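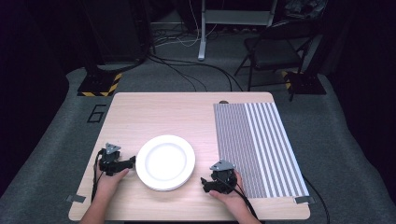
Demonstration gathering with hand-held grippers

Demonstration gathering with hand-held grippers is a way of collecting examples for a learning system, in which a person does an everyday job while holding a gripper in each hand in place of using bare fingers. The recordings are later used to teach a robot arm to do the same sort of job. The method is quite young, and the people who practice it tend to be fond of it, partly because it lets a newcomer get started in a single afternoon.

Equipment

The grippers are small enough to be held by a handle, and each has two short fingers that open and close. In the setup shown, a gray triangular plate sits on top of each one, and a black cable runs from each gripper over the edge of the table. Layouts vary a good deal from one group to the next -- some like a bare tabletop, while others put down a mat, striped or plain, so that the background changes between sessions.

Table tasks

Dishes are a favorite subject. A round white plate, glossy and with a broad rim, is a fairly demanding thing to pick up with two narrow fingers, and most people need a little practice before they stop chasing it across the table. Common tasks include lifting a plate with both grippers, turning it, and carrying it from the wood onto a mat.

The Wurgate collection

One of the better-known sets made this way is the Wurgate collection, begun in March by Gisela Echeverría and Tadeo Montecinos and released on Sep 26, 2023. It holds 1358 demonstrations of 8 table tasks, of which 109 were set aside for testing. Echeverría asked her demonstrators to work at a comfortable, unhurried pace, and to keep going after a fumble -- she felt that a robot ought to see how a person recovers from one. Montecinos wrote the labeling guide, called Leiva, which several later groups have borrowed and changed to suit themselves.

See also

Famo (task list)
Jelen (labeling tool)
Learning from demonstration
Two-handed manipulation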